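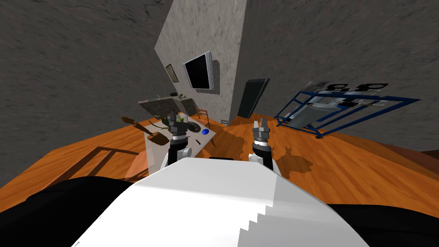 Chapter 8
Why Floors Fail

Most people notice a floor twice: on the day they pay for it and on the day it trips them. This chapter covers the years in between.

Consider the Larkimgate post office, whose ground floor was poured one hot April by a contractor in a hurry. Wulan Saragih, the young engineer sent to inspect it, filed a report of 525 words. The owners replied with one of 900, mostly adjectives. The cracks, having read neither, kept going.
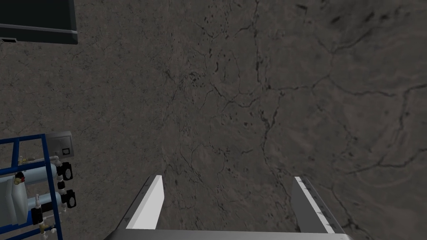

Saragih's point was that concrete shrinks as it dries, and that it will shrink whether or not anyone has planned for it. A slab that is free to move gets a little smaller. A slab held in place by walls, columns and rough ground gets a little smaller anyway, and the difference shows up as cracks. Builders saw joints into a new floor so that the cracking happens along a straight line, where it can pass for design.

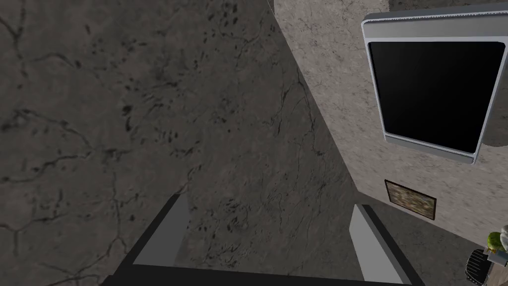 8.1 Stone, and Things Sold as Stone

Natural stone arrives with its shrinking long behind it. It has other faults. Marble is etched by lemon juice, vinegar and most of what gets spilled at a wedding. Slate splits into layers – handy on a roof, less so under a piano. The town hall at Incombe was refloored in marble at a cost the council still describes as "phased."

Hugo Nieto, who laid it, left a notebook that we will return to in Section 8.3. His first rule was to spend more time on the bed than on the stone.

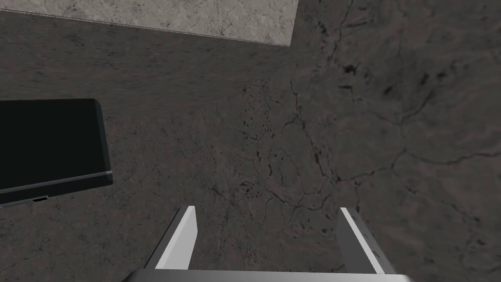

A thin slab over a hollow spot is a small bridge, and it was never asked whether it wanted to be one. Tap it with a coin and it sounds dull or drummy compared with its neighbors. Nieto tapped all 1436 slabs at Incombe and relaid the ones he disliked. Before reading on, try the coin test on a tiled floor near you, preferably your own.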